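Food Service and Display, Grondness Evening Program
Handout 3: The sandwich wedge, the basket and the tray
Instructor: Malsha Samarakoon
2020-02-03

Welcome back, everybody, and thank you for the lovely discussion last time (we ran over again, my fault!). Tonight we stay with the snack counter, and in particular with the humble triangle sandwich, which I could talk about all evening if you let me.

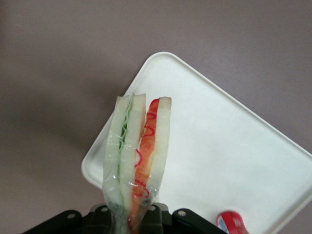
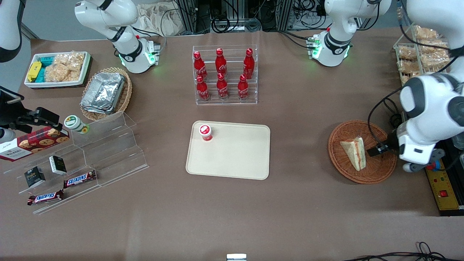 Figs. 1 and 2. Sandwich wedge over a white tray (first picture); wedge in a round wicker basket, with bottles on a two-tier rack behind (second picture).

Reading the layers
A customer buys the filling with their eyes, so the cut side has to do the talking. In Fig. 1, look at how the green of the lettuce and the orange-red of the filling sit against the pale bread. That contrast is what you are after when you build your own. Three slices of bread make a taller wedge with more to look at, but they also want a sharper knife and a bit of patience.

Baskets and trays
A round basket is friendly and lets a wedge lean upright, as in Fig. 2. A flat tray is easier to wipe down and shows you at once what needs refilling. I like having both on one counter, with flat packets and bags on the tray and anything with a nice face in the basket. Nimal Siddiqui asked in December whether wicker should be lined. Yes, please, always, even for wrapped food!

Drinks behind, food in front
Stepping the bottles up on two tiers keeps every label in view. Remember the reaching rule from the Wurkdale visit: tall things at the back, small things where a hand lands first, and a little bare space left so people can put something down.

For next time
Sketch a counter for a lunch crowd of 50, using at least one basket, one tray and one raised rack. Kasun Mollah and Shanthi Munasinghe will share theirs first. Bring colored pencils if you have them. We meet in room 111.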